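Gremulden No. 13 Dough Tub and Lid

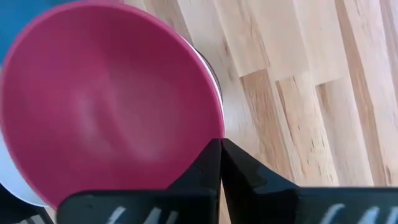

I've been baking bread for years and I still get excited about a good tub, so bear with me! The No. 13 is what I use for every overnight dough. It holds 2000 ml to the brim, which in my kitchen means a 900 g loaf with room to puff up, and it weighs 448 g with the lid on.

The lid is the clever bit. It sits loosely for the first rise (gas gets out, the skin doesn't form) and then you press it down until it clicks and put the whole thing in the fridge. My friend Emlyn Penry keeps his pizza dough going in one from November right through to spring, and he's much fussier than I am.

Dishwasher safe, top rack only. I wash mine by hand with cold water first – hot water turns leftover dough into glue and you'll be picking at it all evening. Please don't microwave the lid, I've ruined two.

We used to stock the MacKinnon tub as well and people still ask for it. Sorry, it's gone, and the lids don't swap over.

What you get: one tub, one lid, a spare seal, and my rye recipe on a card.

Color: oat or slate
Ships from: our Filtunitz store, packed by Muthu Nambiar
Returns: unused, within 13 days

Slate is back in stock next month.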